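Chore Session Participants Wanted, Paid, No Experience Needed
Stanine, Cárdenas site
Sessions run through June

Can a machine tidy a kitchen counter yet? We get asked that a lot, usually by relatives, and usually right after dinner when the dishes are waiting. Our answer at Stanine is "a little, on a good day, if you don't move anything." We would love to have a better answer, and for that we need people who have been putting things away their whole lives and never thought of it as a skill (it is one, and we have spent a humbling amount of money finding that out).

We are looking for friendly, patient adults to join the Cindance project. You'll stand at a table with a hand-held gripper in each hand and do small chores with them: put a sponge in a wire basket, take it out again, slide the basket over, set something down gently. The grippers have two stiff fingers and no feeling in them at all, so even a sponge takes some getting used to.

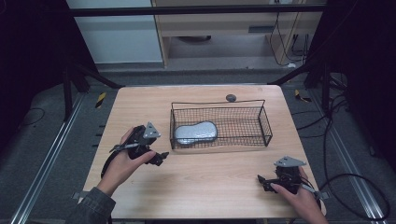

Please don't worry if you're clumsy at first. Everybody on our team was, and some of us still are! We learn a great deal from a missed grab and a second try, so we'd much rather you work at your own natural pace than rush to look good. Our goal for the project is 3,000 finished chores, and the slow ones count just as much as the quick ones.

A session lasts 3 hours, with breaks whenever you want them and a proper sit-down in the middle with coffee and something to eat. We ask each person to sign up for 4 sessions so that you have time to get comfortable. Morning sessions start at 9. You will be paid for all of your time, including the breaks and the first half hour when we're just chatting and finding you a comfortable grip.

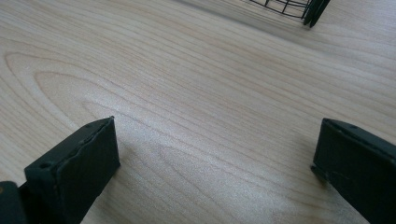
You should be 18 or older, able to stand for a good stretch, and have comfortable use of both hands. Left-handers are very welcome, as are people who have worked in stockrooms, laundries, school kitchens or behind a store counter. Long sleeves are fine. Please leave rings and bracelets at home.

We record what the hands and the tools do, and we'll go over the consent form with you before you start. You can stop at any point and still be paid for that day.

To apply, send us a few lines about yourself and the chore you'd most like to hand over to a machine. Put "Plovotel" in the subject line, which is what we call the table setup, so your note reaches the right inbox. We answer everyone, though it may take us a little while.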